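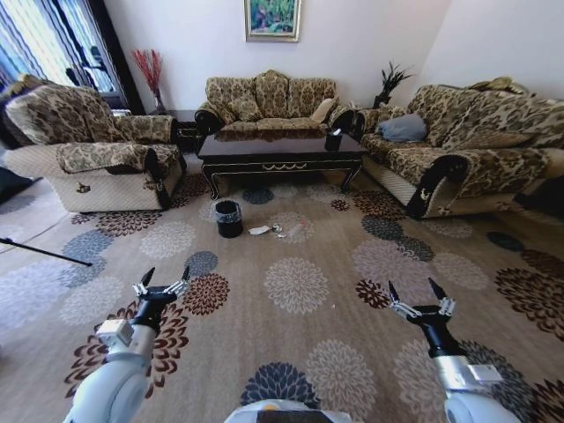

Student lounge, carpeted area.

Homestay and residence inspection checklist, international student program
Property: Odukoya House, Stistholm campus
Inspector: Obinna Ezeani
Date: 12/21/23

1. Smoke alarms tested on each floor. Pass.
Comment: Battery in the upstairs hall unit replaced during the visit.

2. Bedroom windows open fully and lock. Fail.
Comment: Room 12 sticks halfway. Work order sent to Trudex. Room not to be assigned to a January arrival until it is fixed.

3. Emergency contact sheet posted in English and the student's first language. Partial.
Comment: Mandarin and Vietnamese are up. The Portuguese sheet still shows the old after-hours number.

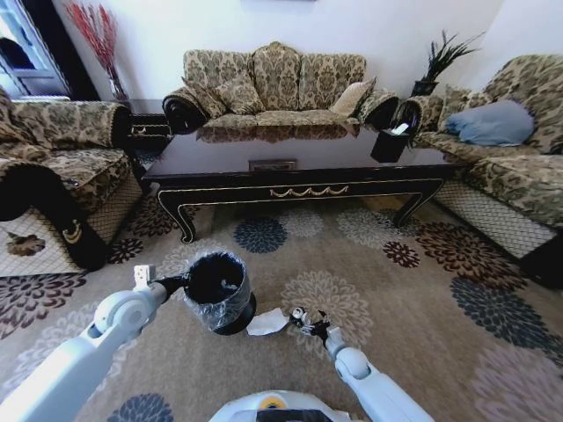

4. Exits signed and clear. Pass.
Comment: The rear door sign was faded in July and has been replaced. Snow clearing on the back steps is in the Prutov contract.

5. Kitchen: extinguisher tagged, range hood filter clean. Partial.
Comment: Extinguisher tag is current. Filter is greasy and needs washing before the winter intake.

6. Room keys match the register. Fail.
Comment: 2 keys not returned by students who went home at the end of term. Recore both locks and bill the program office.
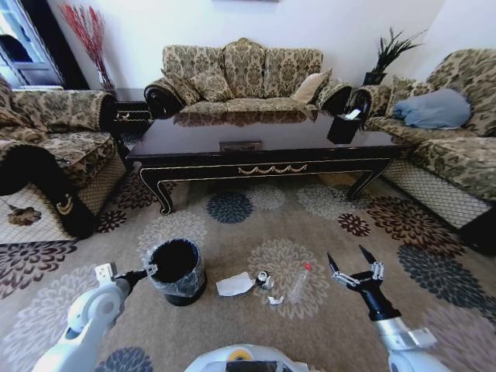
Can a student move in while an item is still marked Partial?
Only if the item is outside the student's own bedroom and a repair date has been entered on the work order.

7. Fire drill held this term. Pass.
Comment: Almost 102 seconds to clear the building. Next drill to be held once the new students have arrived.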